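Gallery: Small Cases and Boxes, Packed and Unpacked

September 2020

Most of the pages on this site cover one item at a time. This gallery is for the odds and ends that never got their own page: cases, pouches and the flat pieces that go in them. Click a thumbnail for the larger version. Item numbers are given where I have them.

Leemans case, item 2149. The lid opens all the way back, so it needs some room behind it. I keep the small flat pieces in the bottom and put anything with corners on top.

Gruteo zip pouch, large. Holds more than it looks like it would. The zipper sticks near the end if the pouch is too full.
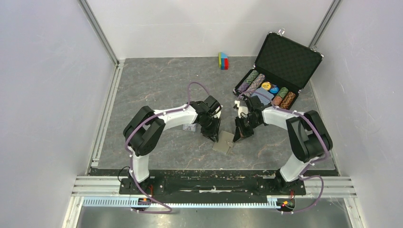
Flat pieces are easier to sort if you take them out of the case first and lay them down one at a time. I use a hard, smooth surface for this. On a tablecloth the edges catch and thin pieces are hard to pick up.

Billik folding box, item 2362. Sold in a set of 3. The two side flaps go in before the front one. If you do it in the other order the front bows out.

Ralisura divider tray. Fits the Leemans case with a small gap on one side. I filled the gap with a strip of felt and it has stayed put.

Gruteo zip pouch, small. Bought in June. Good for cords and not much else.

The larger Billik boxes are on their own page, along with the measurements people have asked for. I am still missing the lid for one of them, so that entry will stay incomplete for now.

Previous gallery: Drawer Inserts
Next gallery: Labels and Tags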